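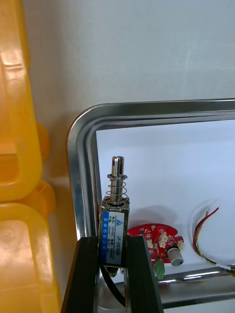

Small parts are a joy to catalogue once you know where to look, and of everything in the Sidstead store the solenoids taught us most about looking. A drawer of resistors can be sorted by anyone with the colour code pinned to the wall. A solenoid asks for more, as its maker, its rating and its mechanical form all matter to the person who will borrow it, and the three are often recorded in different places on the body. The push-pull type in Figure 2 shows how much a good label can hold. The model number, JF-0530B, is printed sideways down the right side in larger characters than the rest, and the voltage (12VDC) and stroke (10mm) sit among much smaller specification text in Chinese and English. The maker's name runs down a blue stripe on the left. All of this fits on the front face of a part that many of our cataloguers had been filing, before the project, under "metal thing with spring".

Figure 2. Push-pull solenoid with its label to the front. The coil spring sits on the plunger between the collar and the top of the body; the tip is slotted, with a small cross-hole near the end.

4.2 What the label says and what the part says

The full catalogue came to 807 entries, of which 140 were solenoids of one kind or another. For each of these we asked the cataloguer to fill in two columns, one for what could be read and one for what could be seen without reading. We had expected the second column to be thin. It was wonderfully full! People who had never handled such a part before wrote about springs, collars, slots and holes with real care, and their notes let later borrowers pick out a suitable part even when the printed text had rubbed away.

The second column mattered most in requests from model makers. Nnamdi Ogbonna, whose Dremby signal box layout drew heavily on the store, never searched by model number at all. He wanted to know how a linkage could be fixed to the plunger, so a slotted tip or a cross-hole was worth more to him than a rating, at least until he came to wire the thing up. A plain entry reading "slot in end, small hole through it" answered his question straight away. We have since made the plunger tip a field of its own.

Reading the printed side brought its own pleasures. Several cataloguers had no Chinese and at first left the maker's field blank wherever the name was in Chinese characters. Amarachi Onuoha suggested that they copy the characters by hand, as a drawing, and leave the matching to a second reader. The drawings were good enough to match far more often than we had dared hope, and some are lovely in their own right. We kept them with the cards.

Sideways text caused more slips than small text. A cataloguer would begin reading a model number, turn the part to follow it, and lose track of which end was up, after which the notes on lead wires and plunger no longer agreed with each other. The cure was a rule agreed in November: plunger upwards for every entry, label to the front where there is one, and the paper turned instead of the part. Entries written under the rule were much easier to compare, and Vernon Sandhu was able to re-check 168 older cards of all part types against it without having to go back to the people who wrote them.

4.3 Words for springs

One small matter still divides us. A spring on a plunger may be described by where it sits, by what it does, or by how it looks, and our cards use all three. Mathis Charpentier favours position ("between collar and body"), which can be checked with the part in the hand and no power supply. Abimbola Effiong would prefer "return spring", the term a borrower is likely to type into the search box. The present version of the Kusuma word list allows both and links them, position first. We would be delighted to hear from other stores, Nidcombe especially, on how they have settled it.

This site uses cookies to remember your reading settings. Accept | Manage choices
Contact the authors | Copyright Sidstead Parts Store Project | Back to top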